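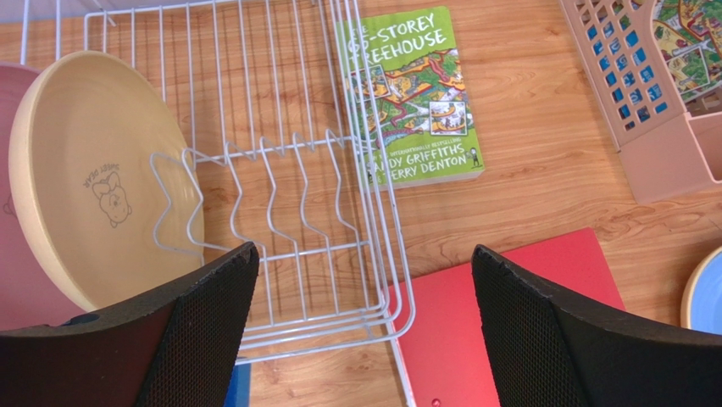

Coated wire rack with a plate in the end slot.

Ernalis Dish Rack, white

A plain draining rack for the worktop or table. White coated wire, one row of wavy plate holders across the middle, open grid base. Comes in one piece, so there is nothing to put together.

The plate holders take dinner plates, side plates and most shallow bowls. Deep bowls do better face down on the open part of the base. Mugs can go there too, or over the side wires if the handle is wide enough.

There is no tray in the box. If your rack will not be standing on the drainer, order the Lurirberg drip tray with it or put a folded tea towel underneath. Water left under the wires will mark an oiled table.
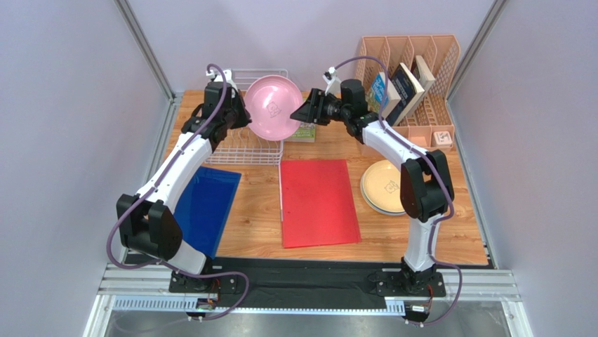
Load the heaviest plates first and spread them along the row. Melamine and other light plates can go anywhere. Stand large platters at the back, where the side wires are tall enough to hold them.

Care

Wash in warm water with washing-up liquid and dry with a cloth. Do not use wire wool or a scouring powder. In hard water areas, wipe with white vinegar once a month and rinse. A chip in the coating will rust in time, so dab it with white enamel paint when you see it.

Delivery and returns

Stock is held at our Srithong warehouse. Orders placed before 15:00 go out the same day. Unused racks can be sent back within 15 days in the original box. The coating is guaranteed for 6 years in home use. Cafés and canteens are not covered, but we do sell to them: cartons of 6, trade price on request from Efthymia Andreadis in the sales office.

Replacement rubber feet are sold in packs of four. They also fit the older Irkero rack.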